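Clorstead Residents' Newsletter
Kitchen and Common Rooms

Coasters, mugs and the new worktop: what to use and what to avoid

Posted Oct 8, 2022

The worktop in the ground floor kitchen has now been in use long enough for a first round of complaints, and most of them concern rings. Shabnam Bugti has collected the notes left in the book by the kettle. Tea is the main offender, followed by blackcurrant squash and, in one case, beetroot. The marks left so far have come off with warm water and washing-up liquid, but two of them needed a second go.

The following applies to everyone who uses the room, including the Saturday craft group and evening bookings.

Coasters

Every hot drink goes on a coaster. There are several sorts in circulation because people have been bringing them in from home, and they do not all behave in the same way.

Woven coasters soak up drips, so the surface underneath may stay damp after the top has dried. Lift them at the end of a session and stand them on edge. They should not be put in the dishwasher. One went through in the summer and came out oval.

Plain round coasters need only a wipe on both faces. Grit caught on the underside will scratch, and the usual source is spilt sugar.

Decorative coasters with a scalloped or petalled outline collect crumbs along the edge. Use a soft brush, such as an old toothbrush, and rinse under the tap. Where there is a raised border, tip the coaster before carrying it, as a spilt drink will sit inside the rim. Please do not stack a small coaster on a large one and then put a full mug on top. The pair can slide, and the mug goes with it. Stacking them for storage is fine.

Check the width before choosing. A coaster should be wider than the base of the mug all the way round. On a heart shape the usable part is the middle, and the notch at the top offers no support. Krešimir Papadopoulos tested this with a full cup and does not recommend repeating it.

Mugs

Mugs are kept together on the tray when they are out on the counter. Six is a comfortable number for one tray. More than that and the handles lock together, which is how the Mallby mug lost its handle. Set each mug down with the handle pointing into a gap, and lift it straight up.

We use different colours so that people can remember which one is theirs during a meeting. It works well enough as long as two people do not both choose a blue one. If you take a mug into the reading room, bring it back the same evening. Danish Memon found four on the windowsill in September, one of them with a spoon stuck in it.

The tray itself should be lifted with both hands and never dragged. Its underside is to be wiped once a week. 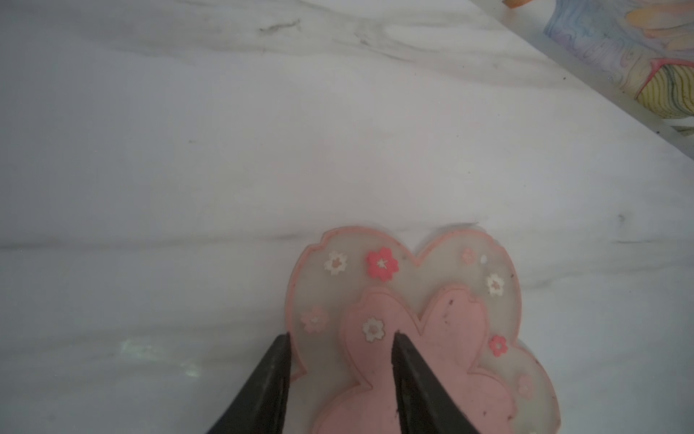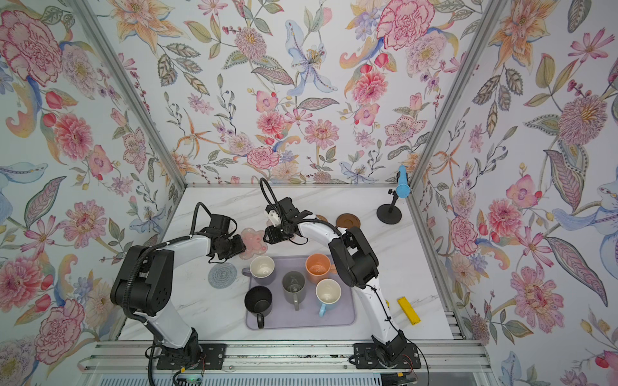

Cleaning the surface

Wipe down with a damp cloth and a small amount of washing-up liquid, then dry with a clean towel. Do not use vinegar, lemon, limescale remover or cream cleaner. The bottle of descaler has been moved to the cupboard under the sink and is for the kettle only.

For a dried ring, lay a warm wet cloth over it for 2 minutes and wipe again. If it is still there, write the position in the book and leave it alone. Noelia Segura will look at it on her next round. Scrubbing has caused more trouble than the stains.

Pale surfaces with grey veining hide small spills very well, particularly milk. Look along the counter from a low angle with the light on before you leave. Check the back corners too, where crumbs gather against the wall.

Walls behind worktops

Patterned wallpaper near a counter should be dusted dry, from the top down. A splash can be blotted with a barely damp cloth. Rubbing lifts the print. Kettles and slow cookers should be pulled well forward before they are switched on, so that the steam does not run up the paper.

Supplies

Mohsin Lashari has ordered 200 paper napkins and a pack of 40 dishcloths from Bergmann. Cloths are for one day's use and then go in the wash bag on the back of the door. The napkins are for events and should not be used to mop the counter.

We are still short of teaspoons. If you have any at home that came from this kitchen, they can be left in the drawer without comment.

A second tray has been requested and should be here in November. Until then, please wash up between sittings at the larger events instead of bringing out the spare mugs from the hall cupboard, as these have not been sorted and several are chipped. Chipped mugs should be handed to Shabnam or left in the box marked Repairs.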